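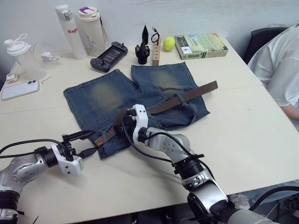
4 Setting up a belt-handling task

Humitz Bimanual Control, operator and integrator guide

This section covers perception, grasp planning and arm coordination for a task with a belt threaded through a garment waistband. Complete the hand-eye calibration in section 3 first.

CAUTION: Keep the emergency stop within reach whenever the arm drives are enabled. Cables on the forearms must have enough slack for the full range of the wrist.

4.1 Perception

1. Start the perception node and select the head camera as the primary source.

2. Draw the workspace region on the tabletop. Leave out any items along the back of the table. Objects outside the region are ignored by the grasp planner but are still passed to the collision map.

3. Lay the garment flat with the waistband toward the arms and the legs pointing away.

4. Run the segmenter. Three masks are expected: garment, strap and buckle. If strap and garment merge, lower the merge threshold and run the segmenter again.

Note: A strap that crosses over itself is returned as one mask with an ordered centerline. Check the order in the overlay before planning. A reversed centerline sends the arm to the wrong end.

4.2 Two-arm hold

5. Set the hold mode to "waistband". The planner then proposes one grasp on either side of the buckle. Both fingertips may close on denim and leather together.

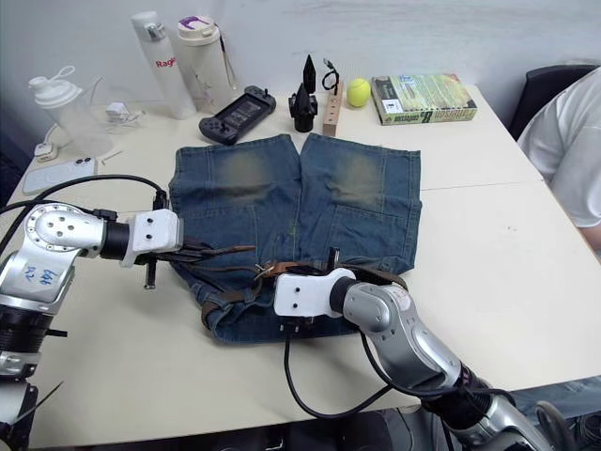 6. Set the grip force limit for each arm separately. The default is 30 percent. Raise it in small steps – too much force drags the garment and invalidates the masks.

7. Enable slip detection. On a slip event both arms stop and the controller requests a new segmentation.

4.3 Strap tip

8. Switch the hold mode to "free end". One arm is assigned to the tip and the other becomes the support arm, which waits near the buckle at the standoff distance.

9. Check the lift height in the preview. The tip must clear the fabric before any sideways motion is planned.

10. Execute at reduced speed. Stop the run if the support arm enters the red zone in the collision view.
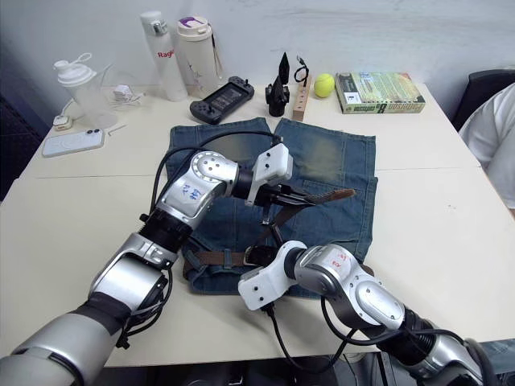

Costel Pîrvu adds that the standoff should be set before the planner is started, as a value changed during a run is only read at the next hold mode switch. On the Dreddale build he also recommends logging both wrist torques from step 8 onward.

11. Save the task profile. The log buffer holds 1,000 entries and overwrites the oldest first.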